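Ticket 89: Gripper jaws stop short on one side
Project: Skavance hand gripper
Bench: Weerasinghe workshop, back bench
Opened: September 2025
Status: Closed, one item carried over

Reported problem

The trigger pulls all the way in but the jaws don't meet. They stop with a gap you could slide a pencil through. The right finger also lags behind the left, so anything thin gets pushed sideways before it is held. It was fine after the rebuild in March and has got worse with use.

The servo is the standard one from the Bruvon kit and the controller is the Sindia board, firmware unchanged.

First checks

Power cycled the board and ran the homing routine again. No change. Swapped the servo lead for a known good one, no change. The servo reaches its commanded angle each time according to the log, so the board thinks the jaws are closed.

Disconnected the linkage and moved the fingers by hand. Left one swings freely. Right one is stiff for the last part of its travel and clicks slightly as it comes past halfway. That points to something mechanical, so I left the firmware alone from here on.

Wide open, with the linkage back on, both tips come to nearly the same height and the fault doesn't show at all. It only appears under load on the way in. Worth knowing if you are checking one of these quickly, as opening it up and looking at it tells you nothing.
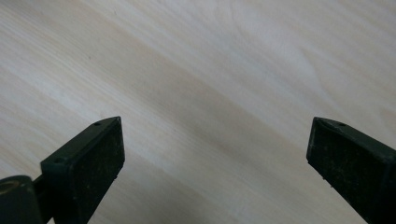 The pads had picked up a fair bit of dust and lint. I wiped them down with a damp cloth and tried again in case it was only a grip problem. It holds paper better now but the gap is the same.

Stripping down the right side

Took the right finger off. The pivot screw had been done up too tight, which had squeezed the printed boss out of round. There was a burr on the inside of the bore as well - small, but you can feel it with a fingernail. That would be the click.

Cleaned the bore out by hand with a 3 mm drill bit, turned between finger and thumb. Don't use the power drill for this, it grabs and takes out too much. Put a thin washer either side of the boss, added a drop of light oil and did the screw up until the play just went, then backed it off slightly.

Reset the closed position in the Sindia settings afterwards. The old value had been nudged up by 2 degrees at some point to make up for the stiffness, and with a free pivot that made the servo strain against the closed jaws and buzz.

Result

Ran 40 open and close cycles from the test script. Jaws met every time, no click, servo warm but not hot. Picked up a steel rule and a sheet of card off the bench and neither moved sideways.

Carried over

The boss is still slightly out of round and will wear. A new right finger needs printing in the same green, with the wall around the pivot made thicker. The file is in the Skavance folder but check the scale before slicing, as the last export came out in inches.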